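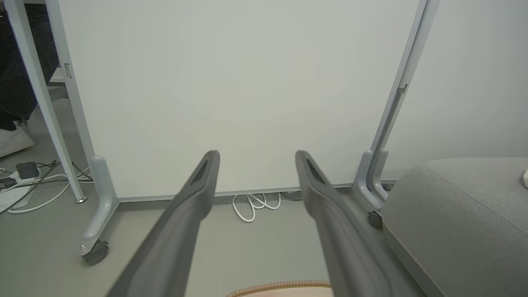

Hukville community rooms reopen with mobile furniture and a laundry corner

The ground floor rooms at the old Teltwood building in Hukville are open to the public again after a refit that replaced most of the fixed furniture with pieces that can be rolled or carried out of the way.

The rooms closed in November so the flooring could be redone. They are now available for hire from 8 in the morning until 9 at night, and the town has added a drop-in session on weekday afternoons for people who want a table, a power point and somewhere quiet to work.

Roswitha Steinbach, who manages bookings for the building, said the biggest change was getting rid of the boards that used to be screwed to the walls.

"Every group wanted the board somewhere else," she said. "The English class wanted it by the windows, the tenants' group wanted it at the back, and the kids' program didn't want it at all. Now they can push it where they like."

The whiteboards stand on metal frames with casters. Steinbach asked hirers to wipe them clean at the end of a booking and to use only the markers kept at the front desk. Two of the old boards were ruined by permanent ink and could not be saved.

The new floor is a plain pale grey. It was laid by a local contractor, Sperling, which also patched and repainted the walls. The job ran over by nine days after damp was found under the old carpet near the kitchen door.

Soft seating has been brought in as well, all of it upholstered in fabric. Food is allowed in the rooms, but Steinbach would like people to eat at the tables.
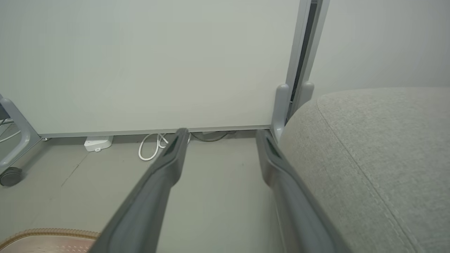
Power is still a sore point. The building has its original wiring, and the number of outlets in the main room did not change in the refit. Hirers who bring laptops or a projector are asked to keep cords close to the wall and to coil up any extra length so it does not lie across the walkways. Power strips can be borrowed from the desk and must be returned there.

An electrician has quoted for more outlets along the long wall. That work would need a separate approval and is not expected before the next budget.

Hire rates have gone up slightly. A full day in the main room now costs $100 for residents and non-profit groups. Businesses pay $31 an hour, with a two-hour minimum. Groups that had a regular spot before the closure have until the end of the month to claim it back at the old rate, and after that the times will be offered to the waiting list.

The other addition is the laundry corner, which was moved over from the Undby Street hall when that building was sold. It has two washers, a dryer and a folding table, and is run on a sign-up sheet. Baskets are supplied and are to stay in the building.

Wenceslao Olivares, who helped run the service at Undby Street, said people had been asking about it through the whole closure.

"A lot of the apartments up the hill have nothing, or they have one machine for the whole block," he said. "Some of our regulars were taking a bus with their washing. They'll be glad to have this back." 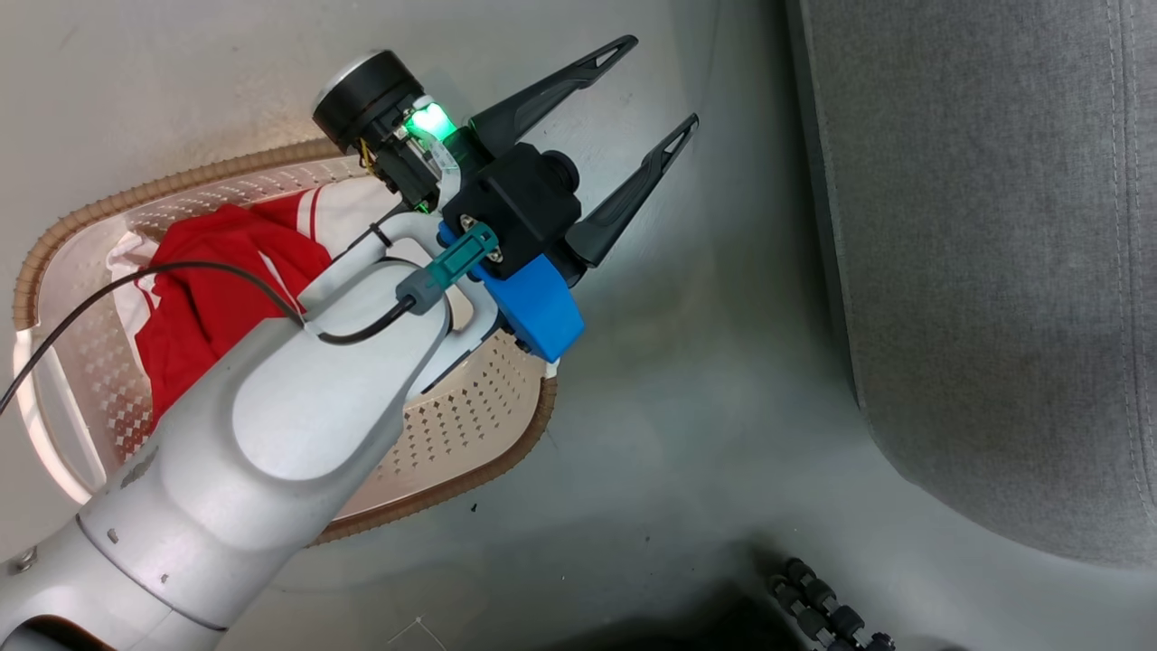 Olivares said the sheet fills quickly in the mornings, and anyone with flexible hours should try after 2 p.m. Loads left in a machine will be moved to a basket once the next person is due. Clothing not picked up within two weeks goes to the donation bin.

There is no charge to use the machines, though a tin for soap money sits on the folding table. The service got by on $800 in donations in its last year at Undby Street. Olivares thinks it will need closer to $1000 this time, as the dryer is older than he would like and the belt has already been replaced once.

Parking is at the rear of the building, and the ramp is on the same side. The front steps are still being repaired and are closed to the public.

Booking forms are at the front desk. Groups wanting the main room in the evening should apply at least two weeks ahead.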